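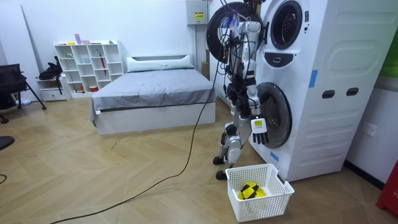

Kullow, January – A stacked washer and dryer saves floor space, but it needs a little planning. Keep a basket on the floor right in front of the lower door, so small things drop into it and not onto the wood. One with holes in the sides lets damp cloth air out.

Leave the upper door open for a few hours after a load. Wipe the rubber ring on the washer with a dry rag and check the fold for socks.

Spin towels at 700 and wool at 400. Go higher on wool and it comes out misshapen.

Clean the lint screen every time – a full one makes drying slow. Once a month, run the washer empty on hot with a cup of white vinegar.

Tips collected by Ayana Tsegaye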